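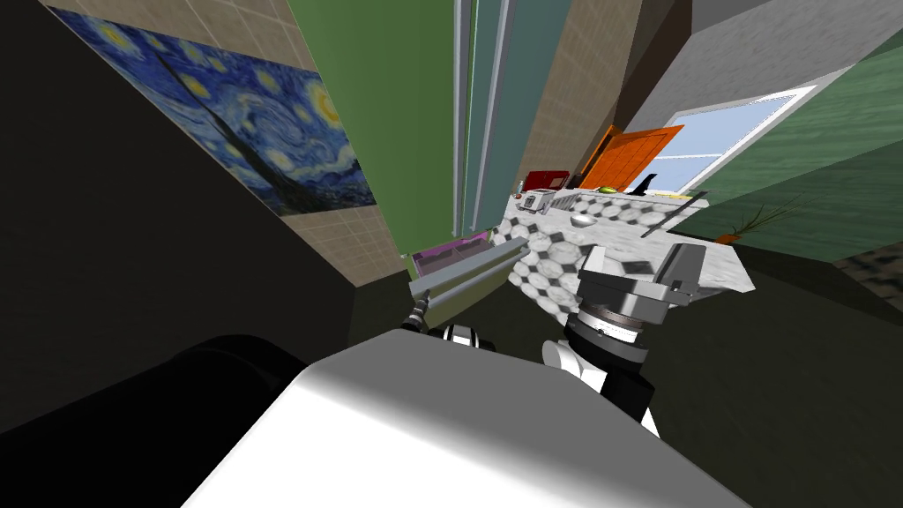 Bresto says its new kitchens will cut a household's power bill by 30 percent. Buyers in Pickering may want to wait for proof.

The builder announced the figure Tue 23 September, along with plans to put the kitchens in all 200 homes at its Zollorach development on the east side of town. Each one comes with a set of appliances made by Trurus that are meant to run when electricity is cheapest.

The savings claim rests on a test of 8 homes over a single month, August. The company did not say how many people lived in those homes, how often they cooked, or what their bills looked like before. It also left out the price of the upgrade, which will be folded into the cost of each house.

A Bresto spokeswoman called the results "very strong" and said a fuller report would come later. She would not give a date.

There is another catch. The local utility charges most Pickering customers the same rate all day, so a dishwasher that waits until midnight saves them nothing. Customers can ask for a plan with cheaper night hours - but the daytime rate on that plan is higher, and people who are home all day could end up paying more.

Bresto made a similar promise about the windows in its last development. No results from that project were ever published.

Sales at Zollorach open next month, and 80 of the homes are already reserved, according to the company. The deposits are not refundable.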